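Choosing between grippers in simulation – notes for the Monday session

Speaker: Liesbeth Van Hecke, Brosilcombe

Start once people have sat down. Thank Beril Karaca for setting up the room and for lending me the good adapter. Say that I will go slowly through the first part and faster through the second, and that anyone who wants to stop me should just wave.

Begin with why we did this at all. We had 2 grippers to choose between, the Coşkun two-finger and the softer Kostgate hand, and only one arm to bolt them to. Swapping them over on the real arm takes most of a morning by the time you have moved the cables and redone the calibration, and by lunch everyone has lost the thread of what they were comparing. So we built a furnished room in the simulator, with a table and things on it and a media stand along the wall, and let both hands have a go at the same jobs from the same starting positions.
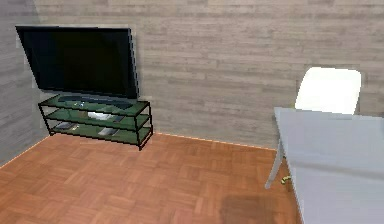
The budget was 700 attempts for each hand, and I would like to spend a minute on how we settled on that, as it comes up every time I give this talk. Our first plan was 500, which was plenty for the easy objects and not nearly enough for the awkward ones. Bowls are the awkward ones! A rim can be pinched or the whole thing can be cupped from the side, and each hand has its own preference. With the smaller number we kept changing our minds from one evening to the next, so we went up and stayed there.

(Drink some water. Look at the people on the left, I always forget them.)

Next, the controller. Both hands ran on the Prenstead controller with the same speed limits, and I am a bit stubborn about this. If you tune the controller for one hand first, the second hand is being asked to walk in somebody else's shoes. We left the gains alone from January onward and wrote down every time we were tempted to touch them, and that list is longer than I'd like to admit.

Then the wrist camera, my favorite part. Up close to a surface, a view can be nearly all wood grain and board seams, and a depth estimate has very little to hold on to. We scored the approach separately from the grasp for that reason – a hand can close beautifully in quite the wrong spot.

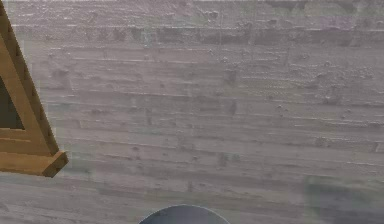

Did we have to retrain the policy for each hand? We trained one policy per hand, from the same starting weights and with the same number of steps, and we picked the final checkpoint before looking at any of the scores.

Move on to results, and keep this short, people have the handout. The Coşkun was the better of the two on anything thin and upright. The Kostgate was kinder to round things and more forgiving when the approach was a little off to one side, but it was slow to let go, and on a crowded tabletop a slow release means brushing the neighbors on the way out. Mention that contact settings for soft fingers are still a guess, and that I would trust the order of the results more than the gaps between them.

The full log has 2,085 lines, and I am happy to share it with anyone who has the patience. Please do look at the tabletop runs first, where the two hands differ the most. 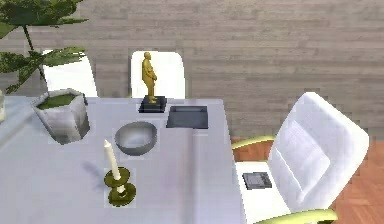

Beril Karaca wrote back after reading the draft that she would count a knocked-over neighbor as a failed grasp, full stop, even when the target object is lifted cleanly, and that with such a rule the Kostgate would drop well behind. I went back and forth on this for a good while. Read her comment out in full and ask for a show of hands, as I'd love to know how other labs score it. We kept the two numbers apart in the handout so that people can combine them as they please.

Last slide: the plan for the real arm. We start with the Coşkun, on the same list of jobs, with the camera moved a little farther back on the wrist. The Kostgate goes on afterward if the calibration behaves. Leave time for questions, and remember to give the adapter back.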